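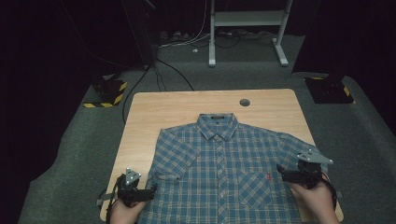 Weekend and Evening Help Wanted at Penner Thrift & Mending, Grarnton

Hi, I'm Ginette Nguyen and I run Penner, the secondhand clothing shop across from the Grarnton post office. We've gotten busy (a good problem, I know) and I'm looking for one part-time person to join us starting in March.

The job is 12 hours a week, split over three shifts. Two of those are evenings, 4 p.m. to 8 p.m., and the third is a weekend morning that we can work out between us. If you have classes or kids to plan around, tell me up front and I'll see what I can do with the schedule.

What you'd be doing

Mostly sorting! People drop off bags all day long, and somebody has to go through them, check for stains and missing buttons, and decide what goes on the racks, what goes to the mending pile and what goes to the rag bin. In a good week we put out 200 pieces, and in the fall it's a lot more than that. You'd also ring up customers, steam and tag things, and answer the phone, which is usually somebody asking if we take shoes. We do. We don't take ski boots.

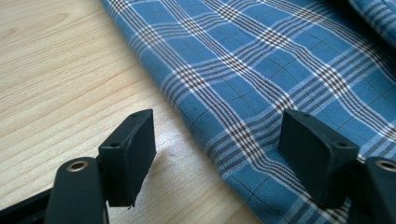
You don't need to know how to sew. Jade Sutherland does all our mending and she'll happily teach you to put a button back on or fix a hem if you want to learn, but I won't hold it against you if you'd sooner stay away from needles. I do need you to be okay on your feet for a four-hour shift and able to carry a full bag of coats up one flight of stairs. There's no elevator, sorry.

Shop experience is nice to have. I care more that you show up on time and can be kind to a customer who wants to haggle over a four-dollar scarf - it happens daily.

Pay and perks

I'll go over the hourly rate when we talk, and training shifts are paid just like any other. You get half off anything in the store from day one, plus first look at the new stuff, and let me tell you, that second one is dangerous. My own closet is proof. There's free parking behind the building and the Prarnusbridge bus stops at the corner.

How to apply

Come by any afternoon before 5 p.m. and ask for me, or for Zachary Fehr if I'm out. Bring a note with your name, phone number, the hours you can work, and a few lines about yourself. A resume is fine too but please don't stress over the formatting. I'll call everybody back either way, and if we both like the sound of it we'll set up a paid two-hour trial shift so you can meet the crew and see if the place suits you.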